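**Teach it wrong first**

May 15, 2022

Skernska, second floor, end of the hall. The Tollier group has been here since last July and the room still isn't unpacked. Good. Means they've been working.

The pitch is simple. Most people who want an arm to move well start with a clean model of the arm. Link lengths, joint friction, motor lag, all measured, all typed in. Then the real arm does something else and you spend a month finding out why. The Tollier people skipped the month. They let the arm flail.

Flailing is my word. Theirs is "motor babble," an old idea, and they're the first to say so. Send the joints random commands, record what comes back, fit a model to the mess. What's new is the order. The random moves get bigger only when the model's guesses get better. Guess badly, and the arm goes back to small twitches around the spot it got wrong.

Three joints in play. Cheap motors, off the shelf. Each run is 400 moves, and a run takes less time than lunch. Between moves the arm pauses long enough for the numbers to settle, a detail they fought over for weeks and finally put in the paper as one line.
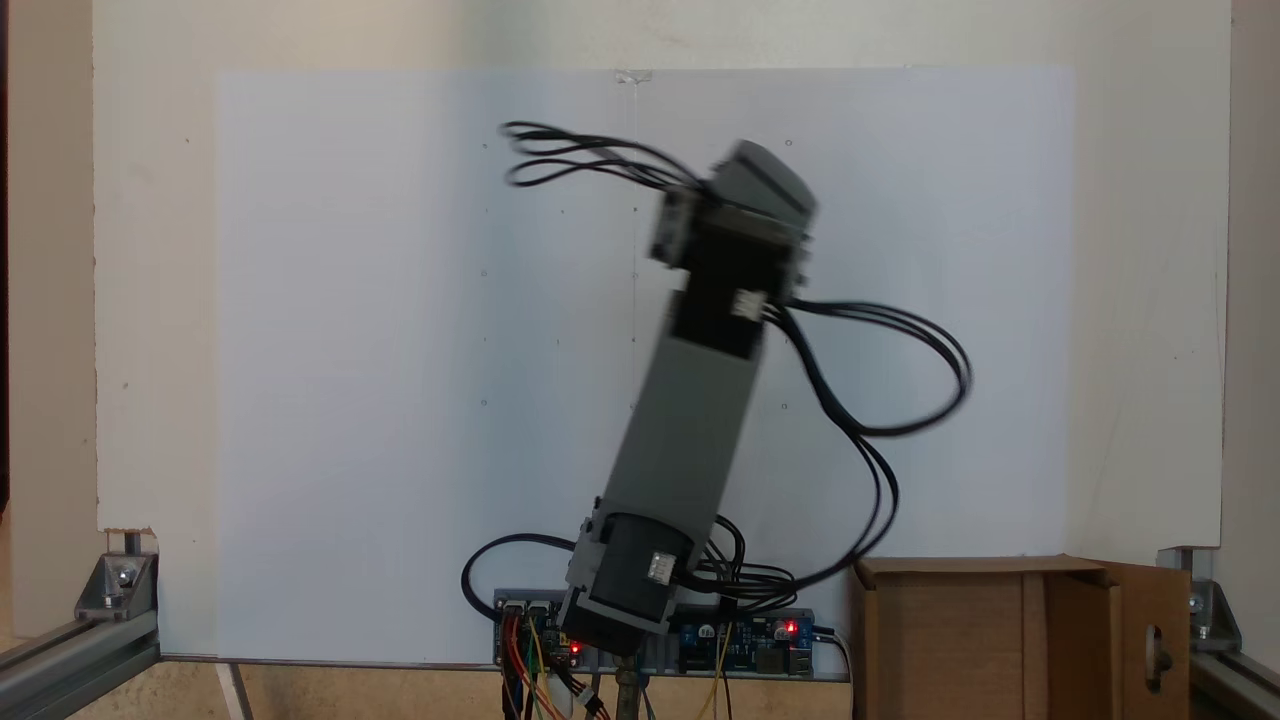 The cables turned out to matter more than the motors. A cable drags. It pulls one way when the arm goes up and another way when it comes down, and no textbook model has a term for that. The first version of the math treated cable drag as noise and averaged it out. Result: an arm that undershot every time it swung right. The second version keeps a short memory of where the joints have just been, and the drag becomes something it can predict. Errror at the tip fell to 14 millimeters on the hard swings. Not surgery. But the hand-measured model, same arm, same swings, was off by more than twice that.

How much data does it need? Less than you'd guess. After 200 moves the curve is nearly flat, and the second half of a run mostly cleans up the corners. Over at Perkum, where a smaller group is trying the method on a heavier arm, the curve takes longer to bend. They think it's gear slop. Could be the pauses. Nobody has run that test yet.

Then the weak spots. Swap a motor and you start over. Reroute a cable, same thing, or close to it. The group wants to reuse the old model as a starting point so a repair doesn't cost a full run, and thats the piece they hope to show at the Yatsenko workshop. Early numbers look okay. I was shown one plot and asked not to print it.

Also open: speed. Everything so far is at moderate pace, and a fast arm whips its cables in ways a short memory may not catch. A longer memory needs more moves. More moves, more wear. Somebody has to pick.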